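Chores, by hand and by gripper

Can a machine put the groceries away yet? Kulholm has been asking since August, one chore at a time. The work is done by people holding grippers, and the recordings go toward training an arm that will later try the same job alone. Strawberries are the hard one this month. They bruise, they roll, and the leaves get in the way of a clean hold.

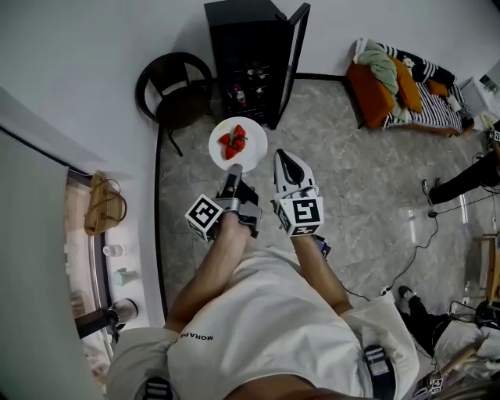
Our list has 55 chores, from folding towels to restocking a shop shelf. The arm at Makalura has been tested on 10 of them so far. It does well with boxes and cans. Soft fruit is another matter, and in the last round of 197 tries most of the failures came at the moment of letting go.

Kitchen appliances bring their own trouble. A microwave door swings out into the space where the arm needs to be, and a small item held deep between the fingers is hard to set down flat. People shift their feet and lean over without thinking about it. An arm bolted to a bench has to plan the whole reach.

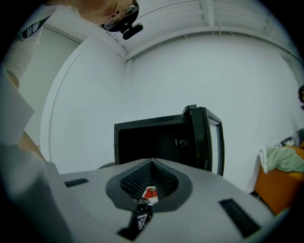
Shabnam Mughal wrote in to say that her shop in Barredo would take a machine today if it could face up one shelf overnight, even slowly. She doesn't need it to cook. We put shelf work next on the list, with two trial aisles at Londetti.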